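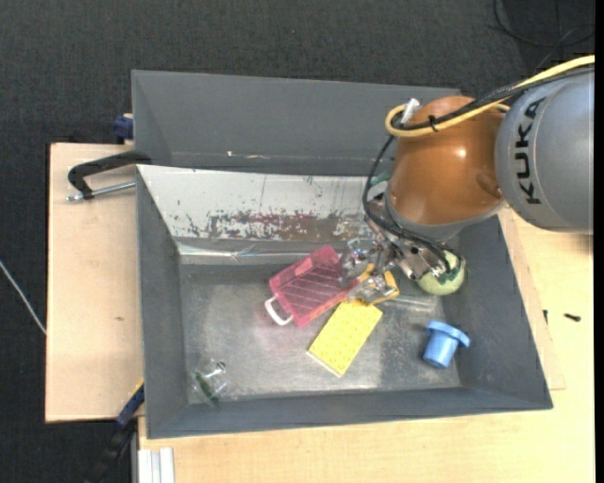 料箱抓取单元:箱体定位漂移与末端线缆走线,求复核

首页 版块 集成与维护 抓取与末端 精华 登录
搜索本版 请输入关键词 搜索

楼主 holger_braten 发表于 2020年12月15日

单元代号 Pondier,KUKA 臂加多指夹爪,灰色塑料料箱放在木台面上,箱体用 C 形夹固定到木板。上方深度相机固定安装,眼在手外。任务是混料抓取,物件形状杂:软的、透明的、薄板状的都有。

现象:
1. 标定完成后重投影误差正常,连续运行一段后,靠箱壁的物件抓取时指尖开始蹭壁。自由空间里点位复测没有问题。
2. 第709次抓取时夹爪停在箱内,报手指位置超差。手动退出后复位,能继续跑,但同样的报警后来又出现,每次腕部都处于接近翻转的姿态。
3. 重新标定手眼后现象1消失,再跑又回来。

已做:
- 夹爪零位重做,无变化。
- 工具坐标四点法重测,与旧值一致。
- 抓取规划的箱壁安全余量加大,蹭壁减少,但贴壁的球和角落里的小件基本规划不出来了。

我的判断是相机支架松动,准备把支架换成 Arruda 的型材座。动手前请各位看一眼有没有漏项。线缆目前是从关节外壳外侧绕过去再下到夹爪,黄色一根加几根黑线。

赞 12 评论 8 分享 3

2楼 deirdre_h

先不要换支架。现象3说明的只是重新标定会把偏差吸收掉,偏差来自相机还是来自箱体,从这一条分不出来。

你的箱体位姿是写死的,还是每次从点云里识别?写死的话,箱子在台面上挪一点,结果和相机挪一点完全一样。C 形夹夹塑料箱沿,塑料在持续夹紧力下会蠕变,夹紧力下降,夹爪每蹭一次壁,箱体就走一点。这是自己喂自己的过程,和你说的“跑一段又回来”吻合。

区分方法:台面上、箱体外贴一块标定板,位置固定不动。出现偏差时先测这块板。板的位置没变而箱壁变了,就是箱体;板也变了,才去查支架。

3楼 holger_braten

回2楼:写死的。标定时用探针碰箱沿四角得到箱体坐标系,之后不再更新。

标定板今晚贴。

4楼 silvana_m

不同意先查箱体。我们 Inis 那套单元也是夹具夹箱,跑了很久没动过。蹭壁的力如果大到能推动夹住的箱子,夹爪力矩监控应该先报。

我更怀疑工具侧。你看线缆,绕在橙棕色关节外壳上的那一圈,余量都堆在外侧,到了翻转姿态线束会绷,绷紧后对夹爪法兰有侧向拉力,多指夹爪本体刚度不高,指尖偏移是放大的。四点法测工具坐标时你用的是常规姿态,当然测不出来。

现象2也能用这个解释:线束拉到手指驱动侧,位置超差。

5楼 deirdre_h

现象2是线缆,这个我同意。现象1不是。线缆拉力跟姿态走,姿态一变就没了,不会靠重新标定消除,也不会随运行时间累积。楼主说的是重标后好、跑一段再坏。两个故障分开处理。

另外力矩监控的阈值是多少楼主没写。为了抓软物把阈值放宽的单元我见过不少,蹭壁根本不报。

6楼 silvana_m

线束也会累积。扎带滑移,余量从一侧跑到另一侧,拉力就越来越大。重标期间一般会顺手理线,偏差就“消失”了。楼主重标时动过线没有?

7楼 holger_braten

两件事一起答。

重标时没动过线。碰撞监控阈值确实放宽过,当时箱底那块带圆凸点的黄色薄板抓起时老是误报,指尖要贴底铲,于是把下探段的阈值放开,后来整个箱内段都沿用了这组参数。

标定板结果:板的位置没有变化,箱体左侧有夹具的一边也没有可见位移,右侧箱沿绕着夹持点转了一点。也就是说箱体在转,不是平移。

8楼 deirdre_h

那就对上了。夹持集中在一侧,另一侧没有约束,蹭右壁的力臂最长。贴着右壁的东西最容易诱发,你那个淡绿色毛面球靠的就是右壁。

处理顺序建议:
(1)右侧和下侧各加一个硬挡块,螺钉固定到台面,箱体靠死。夹具只提供压紧,不承担定位。
(2)夹具和箱沿之间垫金属压条,分散压力,延缓蠕变。压条两端倒圆,免得压出裂纹。
(3)碰撞阈值分段设。下探贴底段单独一组,横移和抬升恢复原值。
(4)箱体位姿改为定期更新。每抓100次空箱扫一次箱沿,和基准差超限就停机。

(4)如果嫌空箱麻烦,带料也能扫,只拟合顶部平面的箱沿,那一圈深色平边足够宽,点云质量一般没问题。不要拟合内壁。你那个后壁反光偏亮,还有锈色的污痕,深度图上多半有空洞。

9楼 clurkerine_user

插一句关于内壁的。后壁那种反光,我们用 Clurkerine 哑光喷剂处理过,深度空洞明显少了,但是塑料箱附着不好,指尖一刮就掉粉,粉掉到箱底又影响吸盘。楼主是手指式的,影响小一些,不过我还是建议换哑面箱,别喷。

污痕先用中性清洁剂擦,擦不掉的不用管。箱底的灰要清,薄板类物件贴底的时候,灰会让指尖打滑。

10楼 janaina_guerra

关于线缆,给一个可以直接照做的流程,我们维护规程里抄出来的,去掉了内部编号:

断使能,挂牌,夹爪断气断电。
手动低速把腕部各轴分别走到软限位,每到一处用手提一下线束,应能提起,不应贴紧外壳。
最紧的那个姿态作为基准,余量按这个姿态留。
固定点放在关节两侧的静止段,不要把扎带打在跨关节的活动段上。
关节外壳上的弧段用编织护套包住,护套两端留活口,允许线束在里面滑动。
黄色线和黑线如果一根是信号、一根是动力,分开捆,中间加隔离片。
完成后以工作速度空跑,看有没有甩线,特别是退出料箱转向放置位那一段。

复查周期我们定的是130小时。首次改线后缩短,跑完一个班就查一遍。

11楼 silvana_m

10楼这个流程可以。补充一条:走软限位之前先确认程序里有没有用到无限旋转或者大角度绕腕的路径。规划器为了避开箱壁经常给出绕远的腕部解,线缆按软限位留余量会留得过长,反而甩进箱里勾料。我的做法是在规划器里给腕部加更窄的关节限制,再按窄限制留线。

现象1我收回前面的判断,按箱体处理。

12楼 janaina_guerra

同意加窄限制。代价是角落里的件可达性下降,左下角那种几乎透明、带金属接头的小件本来就难识别,再丢一部分姿态,成功率会掉。需要在放料端想办法,别让小件总滚到角里。

13楼 holger_braten

回11、12楼:限制加了,角落可达性确实下降,先接受。小件暂时列为低优先级,识别不到就跳过,箱内只剩它的时候转人工。

进度:
挡块已装,右侧两个、下侧一个,铝的,靠箱面贴了薄聚氨酯片。
压条装好,C 形夹重新拧紧,螺杆上划了防松标记线。
碰撞阈值已分段。黄色薄板贴底段仍然偶有误报,准备把下探末段改为力控接触,接触后再横铲。
线缆按10楼流程改完,翻转姿态下能提起。

支架没换。

14楼 deirdre_h

聚氨酯片建议去掉。定位面要硬,垫软的等于又给了一个会变的量。噪声大的话在夹具侧垫。

15楼 everaldo_lopes

这条有不同看法。硬铝直接靠塑料箱,箱壁是斜的,下部不接触,上部只有箱沿一条线受力,蹭壁时应力集中,我们开裂过。薄片只要硬度够,压缩量可以忽略。14楼要求的精度对多指抓混料来说没有必要。

16楼 deirdre_h

箱沿是平边,挡块靠在边沿侧面,面积够。开裂是挡块做窄了。压缩量可以忽略是新片,老化以后呢?

17楼 everaldo_lopes

老化了换片,换片比换箱便宜。反正第(4)条的箱沿扫描会报。

18楼 holger_braten

片先留着,用扫描数据说话。扫描基准是装片后新建的,超限就按14楼的办法拆。

阶段结果:连续跑了101轮,每轮从满箱到清空,手指位置超差没有再出现。箱沿扫描最大偏差落在限值内,右壁仍有轻微接触,箱体未转。箱壁安全余量已经改回原值,贴壁的球可以正常规划。

遗留两项:薄板的力控下探还没调完;粉色带斜向棱纹的那类半透明篮子,深度图上表面断断续续,抓取点经常落到手柄根部,提起后会转。有做过类似物件的请跟帖。

19楼 clurkerine_user

半透明件不要只用深度。彩色图分割出轮廓,抓取点在掩膜里选,高度用邻近有效点插值。手柄是白色的,深度应该可靠些,干脆只抓手柄中段,闭合后加一个低速提起再确认的动作。转就让它转,放置端留够高度。

20楼 silvana_m

手柄中段同意,插值高度慎用。篮子是斜着躺的时候,邻近有效点可能是箱底,插出来偏低,指尖会直接戳下去。力控没调好之前,先把下探终点抬高。

21楼 holger_braten

收到,终点先抬高。力控调完在本帖更新,参数表一起贴。

上一页 1 下一页 回到顶部
收藏 7 分享 3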